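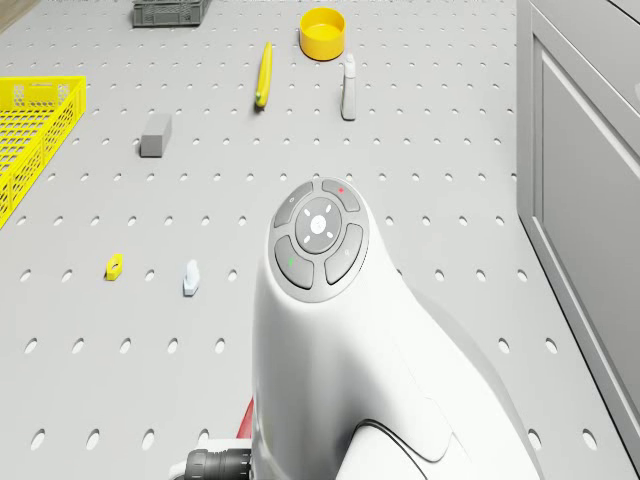

The four buttons and the perforated table.

THE SECOND SONG

The bus from Okach arrived at the fairground when the sound check was already finished. My sister carried the accordion and I carried everything else. At the gate a woman looked for our name on her list, turned the page, and found it at the bottom, written with a pen.

"You are after the award for best album," she said. "Two songs. If the show is late, one song."

We had practiced two songs for the whole winter. The first was the one people knew, from the radio in Vasard. The second was our mother's, and it had never been played outside her kitchen.

They gave us a dressing room behind the stage, number 166, although there were not so many rooms in the building. It had a mirror, a sofa and a bowl of green apples. Through the wall we heard the famous band, Lefèvre, warming up their voices. They sang scales like children in school, and it made me less afraid.

At eight o'clock the broadcast began. A boy with a headset came to say the show was four minutes late. Then he came again to say it was six. My sister did not answer him. She was opening and closing the accordion very slowly, without pressing any key, so that it only breathed.

"We play hers," she said.

"They announced the other one. It is in the program."

"Then the program is wrong."

I wanted to argue, but the boy was holding the curtain for us, and the presenter was already saying the name of our village with the accent in the wrong place.

The Perkix Hall has 954 seats. I know it because it is written above the door, in brass. From the stage I could see only the first row, where the people in good clothes were reading their programs and waiting for the song they knew.

My sister played the first note and held it longer than we ever did at home. Somebody in the first row put the paper down on his knees. I came in with the guitar one bar too late, the way our mother always did, and my sister turned her head to me and started to sing.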